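Trollow Lantern Procession: Pre-Opening Safety Walk, with Comments

Walked by Veerle Kramer (site safety) and Lieven Dekker (lead artist, answering for his own work). November. Started at 4 p.m.
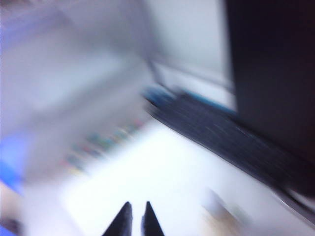
Bright white surface, motion blur.

Marks used: OK, FIX (before the public comes in), WATCH (fine now, look again during the event).

1. STRUCTURES

1.1 Main arch, footings and ballast. OK
Water barrels full, lids on. One barrel has been painted as a frog. It weighs the same as the others.

1.2 Main arch, guy lines. FIX
Two lines on the river side run across the footpath at shin height. Lieven feels they "complete the drawing." Move the anchors behind the hedge and tie white flags on whatever is left.

1.3 Whale, internal frame. OK
Engineer's letter seen and copied. Load limit is 495 lb, hung evenly. The tail was heavier in the first version and I am told we don't discuss the first version.

1.4 Whale, public access through mouth. FIX
The plan says visitors do not enter the whale. The whale has a doormat. Pick one. If people are going in, I need a second exit, a headcount at the mouth and a light at the back end.

1.5 Willow tunnel. WATCH
Cut ends trimmed above head height for adults. Children on shoulders are a different height. Steward at the entrance to ask for dismounts.

2. FIRE

2.1 Paper and fabric treated, certificates on file. FIX
Certificates present for the Ostari paper. None for the silk on the heron. Lieven says silk "hardly burns." Test a scrap on the gravel with an extinguisher standing by, then treat it regardless.

2.2 No naked flame inside lanterns. OK
All 600 handheld lanterns are on battery lights. Opened a box from each school and checked.

2.3 Fire bowls, distance from crowd line. FIX
Bowl 3 has crept closer to the barrier since the layout drawing was signed. Bowls do not creep. Put it back on its paint mark and leave it there, however good the reflection is.

2.4 Extinguishers. OK
In date, on hooks, visible. Please stop hanging coats on the one by the workshop door.

3. ELECTRICAL

3.1 Generator fenced and earthed. OK

3.2 Cable runs. FIX
Ramps needed where the feed crosses the lane by the Negash stage. Carpet is not a cable ramp. Nor is the other carpet.

3.3 Outdoor connectors off the ground. WATCH
Fine while dry. Lift the pair by the duck pond if it rains.

4. CROWD

4.1 Capacity signed off. OK
Limit is 3,000 on the field. Gate staff have clickers and know what to do at the limit, namely close the gate.

4.2 Emergency lane clear. FIX
It contained a van marked Prernov, a trestle and a papier-mâché moon. The van was moved during the walk. The moon needs four people.

4.3 Lost children point. OK
Lit, signed, staffed by 2 at all times. The sign can be read from the bridge.

4.4 Drummers. WATCH
No safety objection. Keep them away from the first aid tent so the medics can hear their radios.

5. SIGN-OFF

All FIX items to be closed and initialed before the gate opens. I will walk the list again at 5:30 p.m. and will bring the same pen.

Artist's comment (L.D.): I accept everything except 1.4. The doormat is part of the work.

Inspector's reply (V.K.): Then the second exit is too. Item stays open until I can walk out of the tail.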